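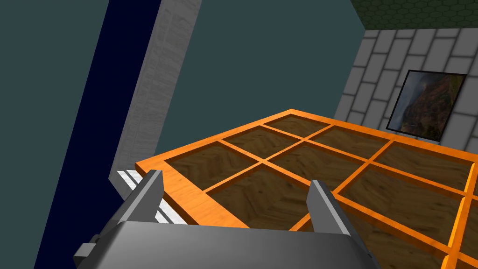

Home | Politics | Features | Opinion | Letters | Subscribe
Print this article | E-mail this article

The Oath on the Lawn

By Ayuba Ametepe

2022-03-23

The city of Brernville wants to turn its citizenship ceremony into a festival. The plan, which goes before the council next month, would move the oath out of the county courthouse and onto the lawn at Mahama Park, with a stage, a brass band, food trucks and a speech from the mayor. Seats for 400. The new citizens themselves would number 11.

I have read the proposal twice and I still can't find the part that explains what the 11 get out of it.

I took the oath in that courthouse. The room smelled of floor wax, the judge mispronounced two names before mine and got mine right, and then we were handed our certificates and a small flag each. My wife cried. We went for pancakes. It took less than an hour and I wouldn't trade a minute of it for a brass band.

The mayor's office says the new event will "bring the community into the moment." Maybe. Trindasstead tried the same thing last October and drew 200 people, by its own count. I drove over for it. The county commissioner spoke, then the man who wants to be county commissioner spoke, and by the time the oath came around a good part of the crowd had wandered over to the barbecue line. The new citizens stood in the sun in their best clothes for all of it.

Nor is the other side of the argument any more grown-up. A group in Ciltley has collected 177 signatures against the Brernville plan on the grounds that public ceremonies "celebrate immigration instead of America." I'd like to know which half of the oath they think is about somewhere else. It asks people to give up allegiance to every foreign power and to defend the Constitution. I've met plenty of folks born within a mile of that park who have never been asked to promise half as much.

So both camps have found a use for a ceremony that belongs to neither of them. One wants a backdrop and the other wants a target.

If Brernville has money to spend on its newest citizens, there are duller places to put it. The evening civics class at the library has a waiting list. The filing fee keeps people who have lived here for years from applying at all, and a modest local fund would do more for them than a rented stage. You can't cut a ribbon on a fee fund, of course — and I suspect that's why it isn't in the proposal.

The council will take public comment before it votes. I plan to go, and I'll be asking whether anyone has called the 11.

Print this article | E-mail this article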